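Pukanora Adult Learning Centre
Furniture Care for the Reluctant, evening course
Handout 4: The wooden worktop and what people leave on it
Session of 8th March

Bring this sheet back next time. The spares ran out last term and the photocopier is no friend of mine.

1. Where we had got to

Last session we covered veneer, and why you should stop sanding it before you meet the chipboard. Several of you had already met the chipboard. We move on now to solid wood, which is more forgiving, up to a point.

The tables in the workroom have block tops. A block top is made from long strips of timber glued side by side, and anyone who has priced a single board the width of a table will see why. The strips come from different parts of the tree, and often from different trees, so they don't match. One will be nearly cream, its neighbour a bit pink, the next the colour of weak tea. People bring me photographs of this and ask if it's a fault. It's a tree.

2. Reading the surface

Before you put anything on a top, look at it from low down with the light coming across it. From above, most tables look fine. From the side you see the rings, the dull patches and the place where somebody cut a sandwich without a plate.

Look along the glue lines as well. They should be tight. A gap you can get a fingernail into means the top has dried out, usually through living beside a radiator. Don't fill it in winter. Wait until August, see whether it has closed up on its own, and feel clever if it has.

Small knots are nothing to worry about. Large knots that move when pressed are.

3. Clearing the top

I spend more time on this than the syllabus allows. A top can't be cleaned around things. It has to be cleared, and "cleared" in this course means you could roll a marble from one end to the other. Small paper items are the worst offenders, as the eye stops seeing them after a day or so. Sachets, receipts, the little packet the screws came in: each one seems too slight to bother with, and so it stays there for a month.

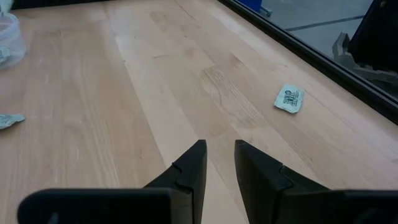 The trouble with paper is that it holds damp. Leave a bit of it under a wet mug and you get a mark in the shape of the paper, and if the ink runs you may get some of the wording too. I once oiled a top at the Hervieu Hall kitchen with a price ticket still on it. The ticket came off later. The price is still legible if you know where to look, and I'm afraid I always do.

So, in order:
Take everything off. Everything.
Sort it somewhere else — on a tray, say — or you will simply slide it to the other end.
Brush the crumbs off along the grain.
Wipe with a cloth wrung out until it hardly drips, then dry straight away.
Leave the top bare for 20 minutes before you decide it's clean.

4. Oil

We use Pleltum, which is a plain oil with a fancy tin. Thin coats. Put on less than you think, wait, and wipe off more than seems reasonable. A sticky table is a table with too much oil on it, and adding more won't cure it, though each year someone tries.

Oily rags must be laid out flat to dry outdoors, or put in the water bucket by the back door. Don't screw them up and drop them in the bin. They can heat up by themselves and catch fire. This is the one paragraph on the sheet with no joke in it.

The other brand you will see in the shops is Piltititz. It's a hard wax and gives a good finish, but you can't patch it as easily. If you've already bought it, use it, and don't mix the two.

5. For next time

Choose one wooden surface at home. Clear it completely, using the steps in section 3, and write down what came off it. The record for a single kitchen table stands at 493 items, and I have seen the list. Most of it was elastic bands.

Then leave the surface bare for 9 days and note what comes back first. My money is on post.

Reading: the chapter on finishes in the course book, skipping the part on French polishing unless you have a free year.

Cloths are in the grey cupboard. Please return them rinsed.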